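Ticket 770: Laundry room, front-loader not draining fully, clothes staying wet after spin
Site: Brasis
Opened by: front office
Status: Monitoring
Priority: Normal

Reported: clothes come out heavy after a full cycle and there is a sour smell when the door is opened. Reported 3 times in November. No error code shown. The previous ticket was closed after a filter clean, which did not hold.

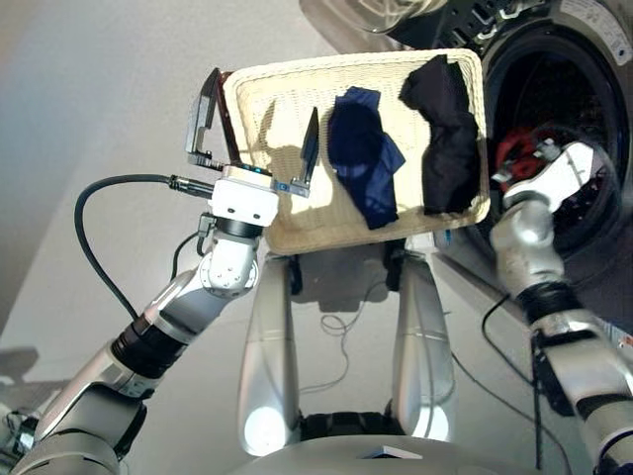
Tekley Maintenance Desk

9:40 am. Ran a short rinse and spin with the drum empty. Water drained, but slowly. Pulled the pump filter and found lint and one hair tie. Cleaned and refitted it. Drain hose had a kink behind the machine where it had been pushed too close to the wall. Moved the machine forward and straightened the hose.

10:15 am. Second test, empty. Drain time back to normal. Opened the door and checked the glass and the door ring for residue and play. Hinge screws tight. Wiped the gasket fold with a cloth and got a fair amount of gray sludge out of the bottom. This is the likely source of the smell.
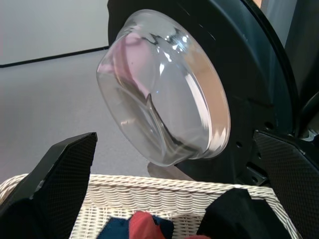

Door open, glass and door frame at the hinge end

10:50 am. Hot maintenance cycle with the drum cleaner from Mendeso, 50 ml in the drawer. No leaks at the door or under the machine.

12:30 pm. Test with a small mixed load, normal cycle. Clothes came out damp but not dripping. Asked the office to use the wicker basket for small items so socks don't get left in the gasket. Please check the fold by hand after unloading.
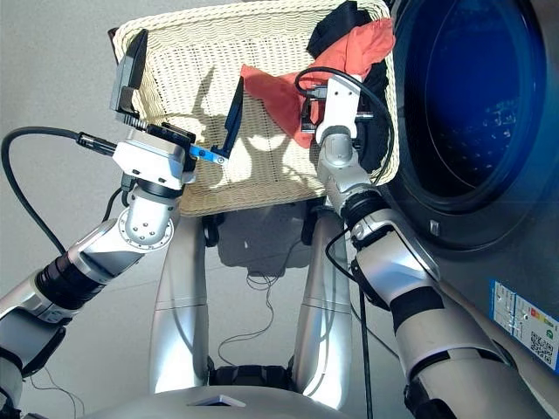
Basket with orange and black items, front-loader on the right

1:20 pm. Spare gasket ordered from Benítez in case the smell returns. Current one has surface mold in the fold but no tears, so it stays on for now.

Still to do:
Repeat the hot cycle in two weeks
Leave the door ajar between loads
Fit the new gasket if the smell comes back

Update, office: 100% better on the smell, spin seems fine. One towel load was still heavy this morning.

Reply, maintenance: Towels on their own can bunch to one side and the machine cuts the spin short. Mix them with lighter items and run spin again. Keeping the ticket open until the second hot cycle is done.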